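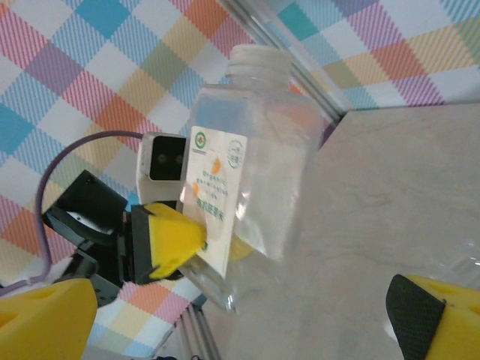

Lefteris Katsaros thinks I'm wrong about bass players, and he told me so in a voice message that ran longer than most of the songs we were arguing over. His position is that a bass line you notice is a bass line that has failed. Mine is that I've been noticing them since I was 12 and I'm not about to stop now.

This all started in February, when I wrote a few lines in this magazine about the second Rorance album and said the bass was the best thing on it. I still think so! Put on side two, skip the single (you've heard it enough) and listen to what happens under the organ. The guitars are just strumming along, perfectly pleasant, and then the bass climbs up where the singer ought to be and stays there for the whole last verse. I must have played it every day for a month.

Well, the letters came in. 239 of them, which is more than we got when we put the wrong band on the cover. Plenty agreed with Lefteris. One reader wanted to know if I'd ever stood in front of a real rhythm section — yes, and my ears rang until Sunday — and another sent a very neat list of Motown records with no note attached. Point taken. I've been through the list twice.

Zamfira Nistor wrote too, and hers is the letter I kept. She played bass in a wedding band for years and says the trick is in the length of the notes. Let one ring a hair too long and the dancers get heavy in the feet. Cut it short and they bounce. She tried it on people for fun, switching halfway through a song, and swears the room changed every time. I've started hearing it everywhere, including in the supermarket, and my wife would like me to stop tapping the cart.

So I went back to a few live tapes with her letter on my knee. The one that got me was Vedico at Stetberg, the outdoor show, 4,000 people and a PA that was clearly struggling. The drummer loses the beat for a second coming out of the slow number. You can hear him hunting for it. The bass player just sits on one note, short and plain, over and over, until he finds his way back in, and then off they go again as if it had been planned.

I played that bit down the phone to Lefteris, who asked to hear it 3 times and then said it proved his point, seeing as the guy was only playing one note.

We're going to see Đồng together next month, a trio with no guitar at all. He's already told me he'll be watching the drummer.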